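Lemon and water: a small gallery from the drinks counter

Posted in May, under Kitchen

Ferside is the little kitchen behind our shop in Indthorpe. It has one long run of worktop, a sink that drains slowly and a fridge that hums. We make soft drinks in it, mostly lemon ones, for the counter out front and for the odd event. Several people have asked how we measure things at such a small scale, so here are some notes on the bits and pieces we use and the order we tend to do things in.

There are no clever recipes on this page. The drink is lemon, sugar syrup and cold water. We have changed the amounts more often than I would like to admit, and the notes at the bottom give the version we are using at present.

1. Lemon and water

We start with the lemon and the water and leave everything else until later. A lemon wants to be heavy for its size, with a bit of give when you press it. Thick-skinned ones look good in a bowl but are often mean with juice. We buy unwaxed if we can get them, as the peel goes into the syrup, and scrub them under the tap in any case. Water goes in a cup next to the board, so that it can be tasted on its own before anything is added to it. Tap water in Indthorpe is hard and you do notice it in a drink this plain.

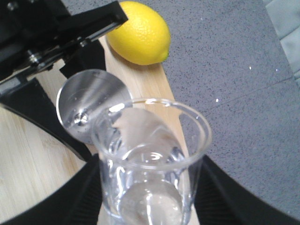

Florin Costache wrote in to say that hard water never bothered him in a lemon drink, and that he would sooner spend the money on better fruit. He boils his water, lets it go cold in the jug with the lid on and leaves it at that. He also says to roll the lemon under your palm before cutting, which I should have put in the first time. A minute of rolling is plenty.

I have tried the boiled water since. It takes the edge off, though it does leave you with a kettle to descale. For the shop we carry on with a filter jug, changed when it starts to slow down.

2. The board and the measures

Everything gets done on one board. It is the right size for the worktop and heavy enough to stay put, and a damp cloth folded underneath will stop it creeping if you are leaning on it. We wipe it between jobs and oil it when it starts to look thirsty. Lemon juice is hard on wood if it sits, so any spill is dealt with at once.

The jigger came with an order from Vadivier, who sell bar goods by post. I had been using tablespoons up to then, and the drinks came out differently depending on who was making them. A two-ended measure sorts that out, provided everyone uses the same end for the same thing. Ours is big end for water, small end for syrup. It is worth writing this on a card and sticking it to the wall.

Small glass is useful for juice because you can see pips and pith from the side and fish them out before they reach the drink. A tea strainer does the same job, but it is one more thing to wash up. 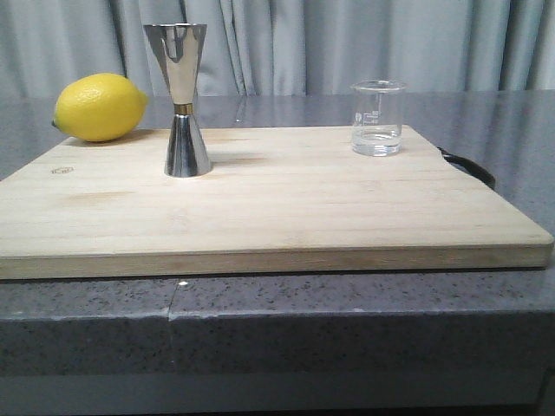 Set things out towards the back of the board and keep the front clear for the knife. It sounds fussy. In a narrow kitchen, though, the thing you knock over is always the thing you put down nearest to you – and it is always full. Left to right in the order you will need them is how I was taught, and I have not found a reason to change.

For syrup we use equal weights of sugar and water, warmed until the sugar has gone, with the peel of one lemon left in while it cools. It keeps in a lidded jar in the fridge. Take the peel out the same day or it turns bitter.

3. Reading the lines

Steel cups with the lines marked on the inside are good for quick work. They don't chip, they stack, and they come up clean with hot water and a drop of washing-up liquid. The drawback is glare. Under a bright lamp the lines can be hard to pick out, so tilt the cup a little to find them, then set it level before you pour.

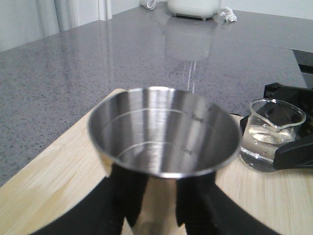
Pour slowly and stop short, then top up with the last few drops. If you go over, tip it back and start again. Syrup clings to the sides, so measure the water first and the syrup after it, and give the cup a quick rinse into the drink at the end.

Our present amounts, for one tall glass: 31 ml of lemon juice, the same of syrup, and up to 200 ml of cold water, depending on how sharp you like it. The odd number for the juice is just what Acharya, our old supplier's recipe card, gave us, and I have left it alone. Ice goes in last. Mint if there is any.

If you want to send in your own amounts, please say what size of lemon you are using. I will add them to the page when the shop is quiet, normally after four in the afternoon.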